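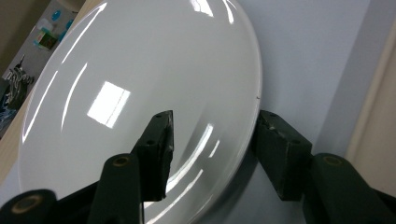
Sawsan Fakhoury

How to Pack a Kitchen for a Long Move

I have moved my household five times, and the last move was the longest, 266 miles from Tralell to Wurnberg. The kitchen was always the room which took the most time. A bedroom you can pack in one evening if you are strict with yourself. A kitchen has glass, liquids, knives, open bags of flour, and you need to use it until the last morning. I wrote down my method in May, after the boxes were finally unpacked, and my neighbor Eun-ji Choo read it and added some things from her own move. She packs better than me, so where we disagreed I mostly took her advice.

The method is for a normal family kitchen and for a move by truck or van, when the boxes travel one day or two. If you send your things by sea, please ask the shipping company, they have their own rules about food and wooden objects.

What you need

Small strong boxes for heavy things. Book boxes are very good.
Medium boxes for pots, plastic containers and light machines.
Plain packing paper, much more than you think.
Wide tape and one good tape gun.
A thick marker that does not smear.
Small zip bags for screws and loose parts.
Dish towels, oven mitts, tablecloths. They go around other things.
One plastic bin with a lid for the last day.

I do not recommend newspaper. The ink comes on your hands and then on everything, and with light-colored dishes you must wash all of it before the first dinner. In Tralell I bought my paper at Awwad, a hardware store near the bus station, where they sell it by weight. Any moving supply store has the same.

Three weeks before: eat and give away

Open every cabinet and look at the food first, before any object. Make a list of what is open and what is still closed. From this list I planned our meals, and some of them were strange (chickpeas with the last of three kinds of pasta), but the pantry became smaller each day. Do the same with the freezer. Stop buying large packages of anything.

Then look at the objects. Take out everything that you did not use since last winter and put it on the table. For each one decide if it comes, if it goes to a friend, or if it goes to the donation shop. Do it with another person in the room. I was keeping two yogurt makers, and I could not explain to Eun-ji why.

Check the instruction booklets too. Keep only the ones for machines you still own, and put them in one envelope.

Two weeks before: pack the rare things

Begin with baking forms, holiday dishes, big serving bowls, vases, the fondue set, the picnic basket. You will not miss them.

Tape the bottom of each box with two strips along the middle and one across. Put a thick layer of crumpled paper at the bottom, about as high as your hand is wide. Do the same at the top before you close. When you shake the closed box softly, you should hear nothing move.

Write on two sides of the box, never on the top, because other boxes will stand there. I write the room, the most important contents, and a number. The same number goes in a notebook with the complete contents. My kitchen was 16 boxes in the end, and when the can opener was missing on the second evening I found it in the notebook in one minute. It was in box 11 with the funnels, I still don't know why I put it there.

Glasses and cups

Fill the inside of each glass with a little paper, then lay it on the corner of a sheet and roll it, folding the sides in as you go. Stand glasses upright in the box, never on their side. Stemmed glasses need extra paper around the stem before you roll them. Cups can be rolled the same way, with a twist of paper through the handle.

Boxes with cardboard dividers from a wine store are excellent for glasses and usually they are free if you ask politely.

Plates and bowls

Plates should stand on their edge in the box, like records on a shelf. A plate lying flat has to carry all the others above it. Wrap each plate in its own sheet, then wrap three or four together in a second sheet as a bundle. Put large plates first, in a small strong box, and fill each gap at the sides with paper or towels. Bowls can be nested two by two with paper between.

Pay attention to glossy plates in particular, they slip easily from the hand when you are tired. I pack them in the morning.

Knives and sharp tools

Roll each knife in a dish towel with the blade fully covered, and tape the towel. Write KNIVES on the roll itself, because the person who unpacks is maybe not the person who packed. Graters, the blades of the blender and the disk of the food processor need the same care. If you have a knife block, take the knives out and pack it empty.

Pots, pans and machines

Put small pots in larger ones with a towel between. Lids travel separately, standing on edge. Cast iron goes at the bottom of a small box, and then only light things above.

Empty the coffee machine and let it dry with the tank open for one full day. Clean the crumbs out of the toaster. Take the glass turntable out of the microwave and wrap it like a plate. Wind each cord and fasten it with a strip of tape, and write on the tape to which machine it belongs. Before you take apart anything with many cables or tubes, make a photo of it.

Oil, spices and other liquids

Bottles that are already open I do not move, with one exception for good olive oil. Unscrew the cap, lay a piece of plastic wrap over the opening, screw the cap back, and put the bottle in a zip bag. Stand it upright in the box and mark the box with arrows. Spices can stay in their jars if you tape the lids. Flour and sugar should go in hard containers, paper bags will open on the road.

Vinegar and cleaning products never go together with food. Anything flammable does not go in the truck at all, and the movers will probably refuse it.

If something goes in storage

Our new kitchen was not ready, so half of the boxes waited 16 days at Jistora, the storage company in Wurnberg. For storage there are a few different rules. Absolutely no food, also not dry pasta or tea. Everything must be fully dry before packing. Leave the refrigerator door a little open with a folded towel in it. Put the boxes which you need first near the door of the unit, and draw a small plan of where you put the rest.

The last day bin

Into the plastic bin I put:

one pot and one pan
a plate, a cup, a fork, a knife and a spoon for each person
a cutting board and a small knife
dish soap, a sponge, two towels
coffee or tea, salt, sugar
trash bags
a can opener (now I know)
scissors and a screwdriver

The bin travels in your own car or next to the driver. It is the last thing to go out and the first thing to come in.

Unpacking

Clean the new cabinets before the boxes are opened. Then walk through the kitchen with your notebook and decide which cabinet is for what. I put small sticky notes on the doors and leave them for a week, so the whole family learns the places, and we change what doesn't work. Open the boxes on the floor and not on the counter. Feel through the paper with both hands before you throw it away, small lids and salt spoons like to hide in it.

If something arrived broken, keep the box and the paper and take pictures before you clean up. The moving company will ask for them, and most companies give you only a few days to report it.

Updated 10 Nov 2025: added the part about storage.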